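[보도자료] 자수 브랜드 스틸태치(Stiltach), 새 도안집 '베스툴로(Bestulow)' 출시

2021년 7월 29일

안녕하세요, 스틸태치에서 도안을 그리는 마를레니 차베스입니다. 보도자료는 원래 좀 딱딱하게 써야 한다는데, 이번엔 제가 직접 쓰겠다고 우겼어요. 수놓는 이야기를 남의 말투로 하려니 영 어색하더라고요. 편하게 읽어 주세요!

드디어 새 도안집 '베스툴로'가 나왔습니다. 지난 4월에 초안을 다 그려 놓고도 잎사귀 색이 마음에 안 들어서 몇 번을 뜯었는지 몰라요(실이 아까워서 혼났습니다). 그래도 뜯고 다시 놓은 보람이 있어서, 지금은 표지만 봐도 기분이 좋습니다.
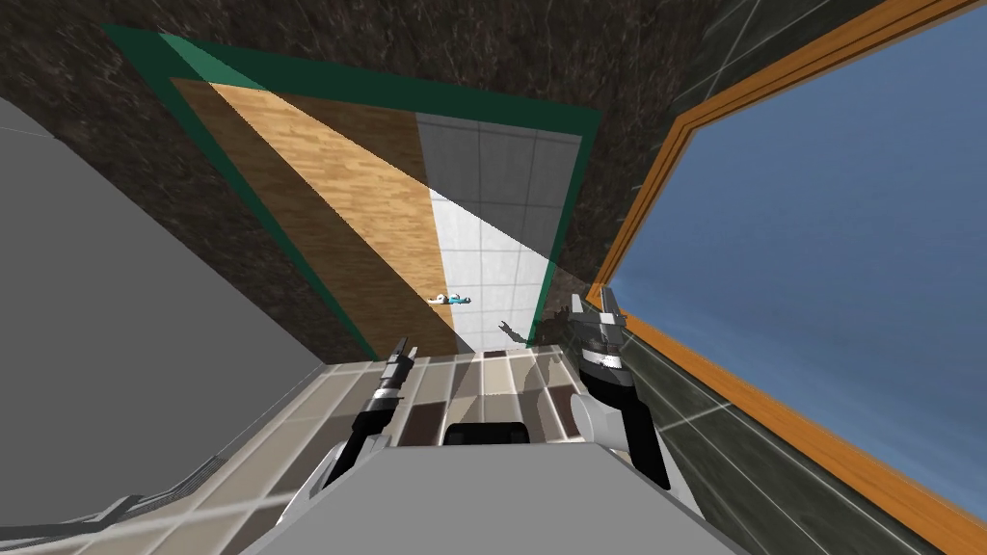 타일 바닥과 로봇 팔 두 개

이번 책에는 도안 24개가 들어 있어요. 들꽃이랑 허브가 제일 많고, 새 도안도 몇 개 넣었습니다. 기법은 백 스티치, 새틴 스티치, 프렌치 노트가 기본이고, 뒤쪽으로 갈수록 롱 앤드 쇼트 스티치로 면을 채우는 도안이 나옵니다. 처음 바늘을 잡는 분은 앞쪽의 로즈메리부터 해 보세요. 줄기 하나에 잎 몇 장이라 저녁 드라마 한 편 보면서 끝낼 수 있거든요.

실은 후브만(Hubmann)에서 염색한 면사를 썼습니다. 전부 40색인데, 저는 그중에서도 살짝 바랜 듯한 겨자색을 제일 좋아해요. 어디에 놓아도 튀지 않고, 초록 옆에 두면 참 예쁩니다. 갖고 계신 실로 수놓고 싶은 분들을 위해 책 뒤에 색상표를 실었으니 비슷한 색을 골라 쓰셔도 돼요. 천은 프로리코(Prorico)의 리넨을 골랐고요. 올이 고른 편이라 원을 수놓을 때 덜 찌그러집니다. 다만 세탁하면 조금 줄어드니까 꼭 먼저 빨아서 다린 다음에 도안을 옮겨 주세요. 저는 귀찮다고 건너뛰었다가 쿠션 커버 하나를 통째로 날렸어요... 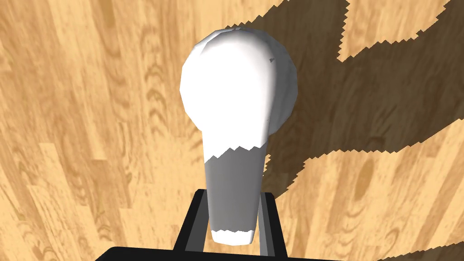 사진 제공: 스틸태치

그동안 제 블로그에 도안을 올릴 때마다 댓글 남겨 주신 분들께도 인사드리고 싶어요. 이번 책을 준비하면서 예전 댓글을 모두 다시 읽었는데, 2,232개더라고요! "글씨가 작아서 도안 번호가 안 보여요" 하신 분, 이번엔 번호를 큼직하게 넣었습니다. 왼손잡이용 설명을 부탁하신 분들도 계셨죠? 프렌치 노트 부분에 따로 그림을 그려 넣었어요.

출시를 기념해서 작은 나눔도 합니다. 블로그의 출시 글에 요즘 수놓고 있는 작품 이야기를 댓글로 남겨 주시면 3분을 뽑아 도안집과 실 한 세트를 보내 드릴게요. 완성작이 아니어도 괜찮아요. 서랍 속에 몇 년째 잠들어 있는 작품 이야기라면 더 반갑습니다(저도 많거든요).

'베스툴로' 도안집은 오늘부터 스틸태치 온라인 매장에서 구입하실 수 있고, 실과 리넨이 함께 든 꾸러미도 같이 판매합니다. 취재나 서평용 책이 필요하신 기자님, 블로거님은 스틸태치 홈페이지 문의란에 남겨 주세요. 제가 직접 읽고 답장드리겠습니다.

문의: 스틸태치 도안 담당 마를레니 차베스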